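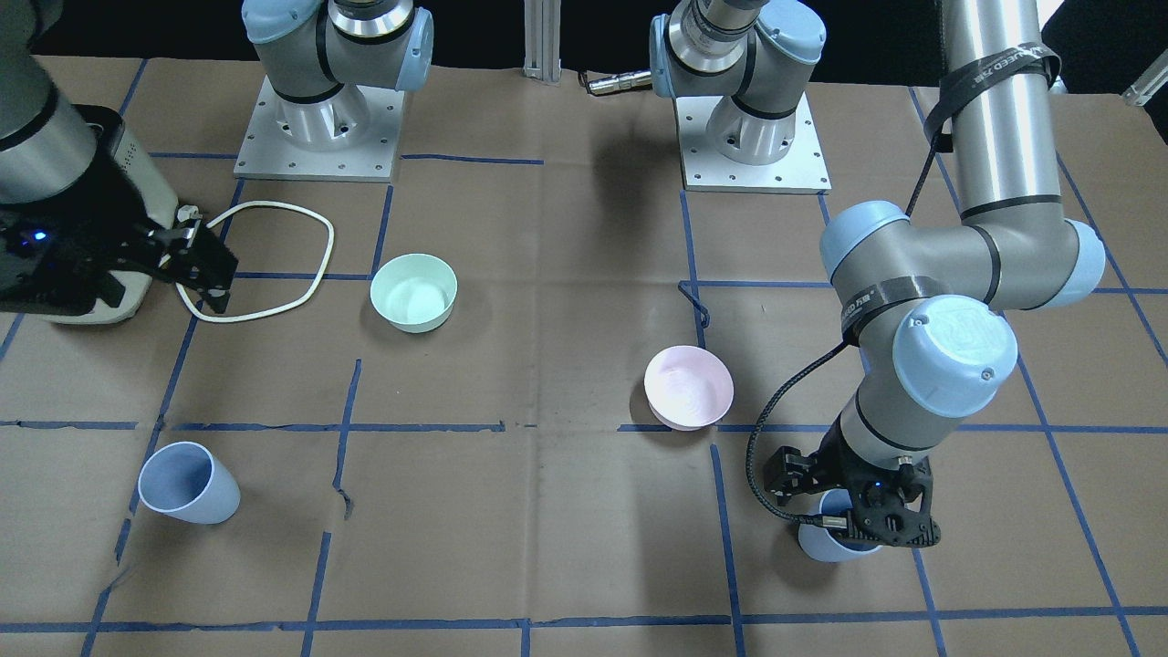
Kraft paper, blue tape, bowls and cups.

I get a lot of mail about the paper-and-tape table, so I've put my answers in one spot. I'm Costel Dimitriou, I sort and test tableware for Stallora, and I have strong feelings about tape.

Why do you cover the table with kraft paper?
It's cheap, it's easy on plastic, and I can write on it! When it gets too scruffy I peel the whole thing off and start over. I buy it by the roll from Pandero, and one roll keeps me going until May or so.

Do you measure the grid?
Nope. I start with one strip down the long side and eyeball the rest (yes, the lines wobble, and no, it doesn't bother me). A square only has to be big enough for a bowl with some room left over. If you're the measuring type, go for it -- 15 minutes with a yardstick and you'll have a nicer grid than mine.

What kind of tape should I get?
Blue painter's tape. I tried regular masking tape once and it took half the paper with it when I pulled it up.

My paper wrinkles in the middle. Help?
Mine does too. Tape down one short end, walk the roll to the other end, and pull snug before you tape that side. Smooth from the center out with your forearm. You'll still get a crease or two, and the cups will stand up fine anyway.
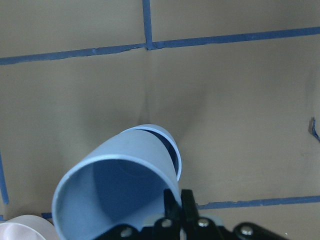 A light blue cup, held at a tilt.

Why plastic cups and not glass?
I drop things. I'm on my third set of plastic cups and I've never had to sweep one up. Plain, smooth ones are my favorite because they wipe clean so fast.

Do the cups stack?
They do, and I leave them stacked when I'm not using them. If two get stuck together, run a little warm water over the outside one and twist -- don't yank, you'll crack the rim.

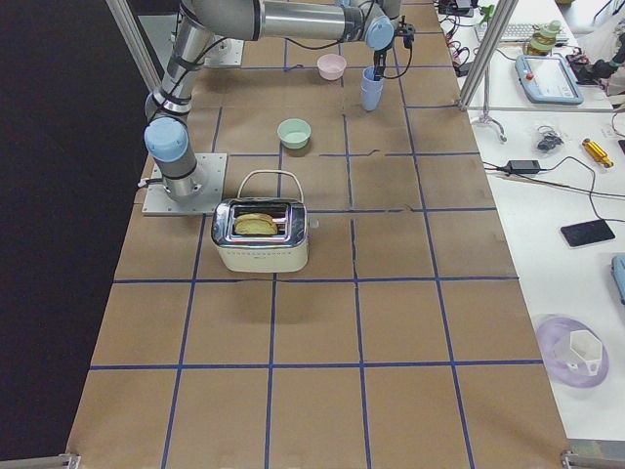
TOASTERS AND BOWLS

Is it okay to put a toaster on the paper?
For show, sure, that's how I have the cream one set up, toast and all. I never plug it in over there. Actual toasting happens on the kitchen counter, away from anything that could scorch, and I'd ask you to do the same.

Does everything need its own square?
The bowls do best that way, like the mint-green one. The toaster sits right across a tape line and I let it. It's a guide, so bend it as much as you like!

How do I get crumbs off the paper?
A dry pastry brush. A damp cloth leaves the paper all puckered, and then you're back to the wrinkle question.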